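Galerie — Entrée et petits rangements

Série consacrée aux points d'accroche du rez-de-chaussée, appartement témoin Trestavmont. Relevés et légendes : Nanami Kobori. Les cotes sont en millimètres, prises au nu du mur fini.

Le repérage suit le plan Betetik, de la porte palière vers le séjour. L'entrée correspond au poste 3. Le support des clés y est un panneau vert rapporté sur mur gris clair, avec trois petits crochets métalliques alignés à l'horizontale, chacun sur patin adhésif translucide. Aucun perçage prévu à ce poste.

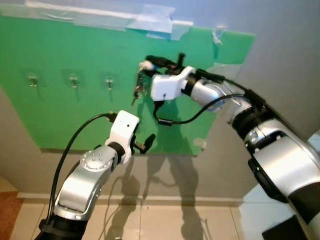

Poste 3 — Trousseau au panneau vert, crochets à gauche. Ruban transparent en rive haute.

Largeur utile retenue au plan pour le panneau : 380. La plinthe beige et le carrelage sont conservés en l'état. Les patins se posent sur surface dégraissée, pression maintenue 8 secondes, mise en charge le lendemain. Un seul trousseau par crochet — les porte-clés volumineux vont dans le vide-poche Aoki, poste suivant.

Le vide-poche est fixé à 410 de l'angle, côté interrupteur. Vues à venir en juillet, avec la patère Hastau et la tablette à courrier. Corrections de cotes à adresser à Refugio Sandoval, en rappelant le numéro de poste.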